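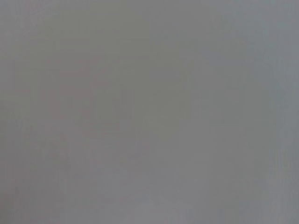 **Where do you keep bananas so they don't all go brown at once?**

On the counter, away from the stove and the sunny window, and away from the apples too. They can move to the fridge once they're as ripe as you like them.

That's the short version. I eat a banana nearly every morning and I've thrown out plenty of black ones in my life, so the long version is my whole routine, which I've been fiddling with since November.

## Buying

I buy a mixed bunch if I can get away with it. At Yaman, where I shop, you can break a bunch apart and take two yellow ones and a few green ones (ask first if you're shy about it!). Look at the necks as well as the color. If a neck is split or squishy, leave that one, because it'll go soft at the top days before the rest of it is ready.

## Setting them out

1. Take off any bag, band or tape as soon as you get home.
2. Wipe the counter dry. I had a sticky ring under my bunch for a week once and the fruit flies found it before I did.
3. Separate the bananas gently. Bend the stem, don't yank it, or you'll tear the peel and the top will dry out.
4. Leave some space between them so they don't press on each other. The spots where they touch are where mine bruise.

My kitchen sits at 64 degrees in winter, and green ones take their sweet time in there. In summer I check them every day.

## Picking today's banana

I go by the stem end first. Still green up there means it'll be firm and a bit chalky. All yellow is my cereal banana. Once there are freckles everywhere it's sweet enough for pancakes, and I like those better anyway.

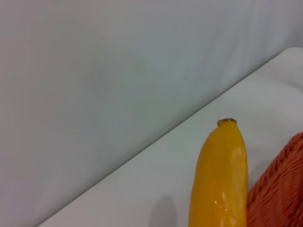
Gaétan MacLeod wrote in to say that I'm wasting my time separating them: "I leave the whole bunch together on a hook and wrap the stems in plastic wrap. Mine last just as long as yours, and I don't have fruit all over the counter."

Fair enough! I tried a hook, a cheap Grelletti one, and the ripest banana kept dropping off in the night. If your bunch stays up, hang it. I still do the plastic wrap on the stems when I remember.

## When they get ahead of you

Put the ripe ones in the fridge. The peel will turn an ugly brown, but the inside stays pale and firm for a few more days, so peel one before you panic.

For the freezer, peel them first (I skipped that step one time, never again), cut them in chunks and freeze them flat on a tray for 3 hours. Then they go in a zip bag with the air pressed out. My banana bread takes three medium ones, so that's how many I put in each bag.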